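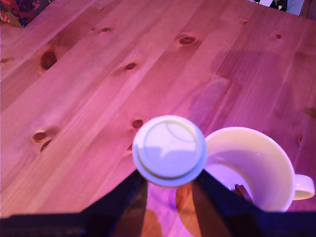

La pinza sujeta la tapa blanca junto a la taza, sobre el tablero de pino. Vista desde la cámara de muñeca con iluminación magenta.

Dos dedos, una tapa y demasiada luz rosa

Comparativa de tres configuraciones de pinza y cámara en una tarea doméstica de tolerancia estrecha

Poner una tapa redonda sobre una taza es una operación que el catálogo de cualquier fabricante de pinzas da por resuelta. En el laboratorio de Storatthorpe le dedicaron buena parte de abril. Mirjam Riedl, responsable de las pruebas, quería saber cuánto del resultado depende de los dedos, cuánto de la cámara y cuánto del controlador, tres elementos que suelen evaluarse juntos y que luego cuesta separar.

La tarea tiene dos fases. En la primera, la pinza toma la tapa por el borde exterior. En la segunda la lleva hasta la boca de la taza y la apoya plana. Los dedos entran inclinados, en V, y solo las puntas tocan el plástico. El contacto es corto y cualquier error de orientación en el agarre se conserva hasta el final del movimiento.

Se probaron tres juegos de dedos sobre el mismo brazo. El primero, de Triter, es rígido y termina en una punta estrecha. El segundo, de Avcı, lleva una almohadilla blanda que cede con la presión. El tercero se fabricó en el propio laboratorio, con la geometría del primero y un recubrimiento de mayor fricción. El controlador, un Proder de gama media, trabajó con control de fuerza en los tres casos y con el mismo límite de apriete.

Cada configuración completó 60 ciclos por condición de luz, con 12 posiciones iniciales de la tapa repartidas sobre la mesa. Las condiciones fueron 4: blanca difusa, blanca lateral, tenue y magenta saturada. Esta última no pretende imitar ninguna cocina. Nazmiye Bozkurt, encargada de la percepción, la incluyó para forzar el balance de blancos y comprobar si el modelo se apoya en el color o en la forma.

— Con luz blanca, una tapa blanca sobre pino es un problema fácil — explica Bozkurt —. Con magenta, la madera clara se va al salmón, la sombra se va al púrpura y la tapa se queda en un azul lavanda pálido. El contraste sigue ahí, pero ya no es el que el modelo ha aprendido.

El tablero también interviene. Los nudos del pino son manchas ovaladas y oscuras, algunas con un halo más claro, y el detector los propuso varias veces como candidatos a objeto. El filtro por tamaño eliminó casi todos. Los restantes se descartaron con la profundidad, que en un nudo es la misma que en la tabla de al lado. Riedl no quiso cambiar la mesa por una superficie lisa: un sistema que necesita un fondo uniforme, sostiene, debe decirlo en la hoja de especificaciones.

Dedos

Los Triter dieron el agarre más repetible. La punta estrecha encuentra el reborde de la tapa y lo sujeta sin desplazarlo, siempre que la aproximación esté centrada. Si no lo está, la tapa gira sobre el punto de contacto y llega torcida a la taza. No hay recuperación posible sin soltarla.

Los Avcı toleran peor alineación. La almohadilla absorbe el error lateral, pero introduce otro: al apoyar la tapa, la parte blanda se descomprime y empuja el plástico hacia un lado. Una apertura más lenta reduce el efecto y alarga el ciclo.

Los dedos propios quedaron entre ambos. El recubrimiento evita el giro en la mayoría de los casos, aunque se ensucia y obliga a limpiarlo entre series. Riedl los considera un banco de pruebas y no prevé fabricar más.

Cámara

La posición en la muñeca tiene una ventaja clara, ver las puntas y el objeto a la vez, y un inconveniente igual de claro. El cuerpo negro de la pinza ocupa toda la franja inferior de la imagen, y los dedos, con la tapa entre ellos, ocultan parte de la taza justo cuando interesa conocer su borde. El equipo ajusta una elipse al arco visible y extrapola el resto. El asa ayuda a fijar la orientación si queda a la vista.

En el conjunto de 2595 fotogramas anotados a mano, los fallos del ajuste se concentraron en la condición magenta con sombra sobre la mitad del tablero. El borde de la taza se confundía entonces con la línea de sombra. Una segunda cámara, fija y lateral, corrigió buena parte de esos errores, a costa de otra calibración y de un cable más.

Controlador

El Proder cumplió en seguimiento de trayectoria. Su punto débil es la lectura de fuerza a baja carga: una tapa de plástico pesa poco y la señal de contacto con la cerámica apenas sobresale del ruido. Bozkurt filtró la señal y bajó la velocidad de descenso en el último tramo.

La configuración que sigue montada es la de dedos Triter con cámara de muñeca y cámara lateral. La próxima serie mantendrá la mesa, la taza y las cuatro luces, y cambiará el material de la tapa.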